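접시 꽂기 기록 모음 (Dekska) 읽어두기

급하게 씀. 빠진 건 나중에 채움. 담당 Najwa Bataineh.

뭐가 들어있나
그릇 정리 사진 1110장. 둥근 접시를 철사 받침대에 세워 꽂은 상태. 컵, 냄비는 없음. 그건 Grirotia 폴더로 감. 12월에 Cáceres 작업실에서 찍은 분량만 여기 있고 그 뒤 것은 아직 정리 안 됨.

폴더
stack = 겹쳐 세운 것
single = 한 장만 세운 것
flat = 눕혀 쌓은 것, 99장밖에 없음. 학습용으로 쓰기엔 적음
메모는 notes.txt 하나. 오래된 내용 섞여 있으니 날짜 없는 줄은 무시하세요.

색 이름
색은 뒤에서 앞으로 적는다. 벽 쪽이 먼저. 예: 크림, 남색, 파랑, 베이지그레이, 남색, 파랑, 빨강, 초록. 같은 색이 두 번 나오면 두 번 다 적을 것. 합치지 말기. 초반 파일 몇 개는 앞에서 뒤로 적혀 있어서 뒤집는 중임. 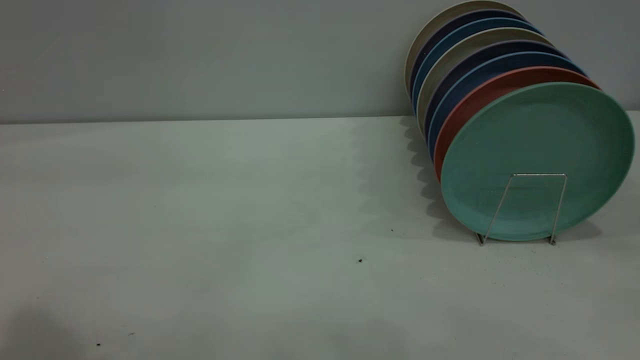 파랑이랑 남색 구분이 제일 말이 많았음. 테두리만 보고 정하면 되고, 검정에 가까우면 무조건 남색. 청록빛 도는 파랑도 그냥 파랑으로 씀. 민트는 초록. 테라코타는 빨강. 베이지그레이는 회색으로 줄여 쓰지 않는다, 나중에 검색이 안 됌.

개수
테두리가 보이면 한 장으로 침. 얇게 걸린 것도 포함. 사진 밖으로 일부 나간 접시도 포함. 헷갈리면 count_check에 1 넣고 넘어가기. 지금 90장이 그 상태로 남아 있음. 화요일에 다시 볼 예정.

꽂는 순서
정해진 순서 없음. 큰 걸 뒤에 두라는 얘기가 Ereck 쪽 문서에 있는데 여기선 안 지켰음. 받침대 칸이 남아도 그대로 둠. 기울기는 기록 안 함.

알려진 문제
- single 폴더에 중복 있음. 지우지 말고 dup 표시만
- 크기 칸은 거의 비어 있음. 자로 잰 건 처음 100장뿐
- 크림이랑 흰색 섞어 쓴 파일 있음. 크림으로 통일 예정
- 파일명에 띄어쓰기 들어간거 몇 개. 스크립트에서 걸림

고칠 거 있으면 notes.txt 맨 밑에 이름이랑 같이 적어주세요. 색 이름 표는 함부로 바꾸지 말고 Najwa한테 먼저 말할 것.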